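Clellar Community Center — Facilities Forum
Board: Dining Room and Linens
Topic: Table coverings for the February open house

mvilela_facilities
22 November 2022
Members are asked to comment on the choice of table coverings for the February open house. The proposal before us is to replace the white cloths with the blue waffle-weave cloths in all rooms, including the carpeted activity room. The supplier, Clultis, has quoted $1,265 for 103 cloths. Comments will be forwarded to the office with the order form.
Margarida Vilela, Facilities

linen_desk
The linen desk supports the proposal. White plates are easier to see against a blue cloth, particularly for guests with low vision. The present white cloths do not provide that contrast.

M_NicAodha
I must register an objection. A textured weave holds crumbs and creases along the edges when stored folded. The smooth cloths purchased from Rønning have lasted 7 years and may be wiped in place. I would ask that the order be reduced until laundering costs are known.
Malachy Nic Aodha

linen_desk
With respect to the previous post, the Rønning cloths are also stored folded and also require pressing. Creasing is a matter of storage — it should not decide the fabric.

room_bookings
Are the activity tables included? The children's groups set out their colored cubes on plates for sorting, and a plain white plate on a patterned cloth has caused complaints in the past.

mvilela_facilities
The activity tables are included. The proposed cloth is a single muted blue with no printed pattern. The weave is fine, and a plate of red and green cubes remains easy to read against it.

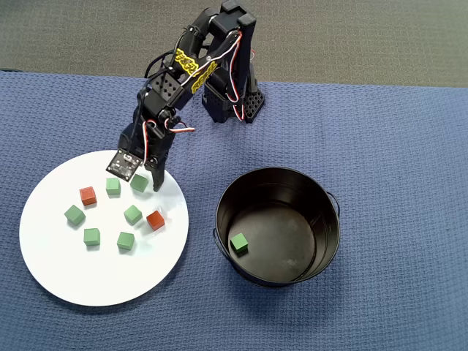
On the matter of laundering, the office will obtain 2 written quotations before the order is placed. Mr. Nic Aodha's objection has been noted and will be attached to the form. Further comments on storage should be posted under the Linen Closet topic.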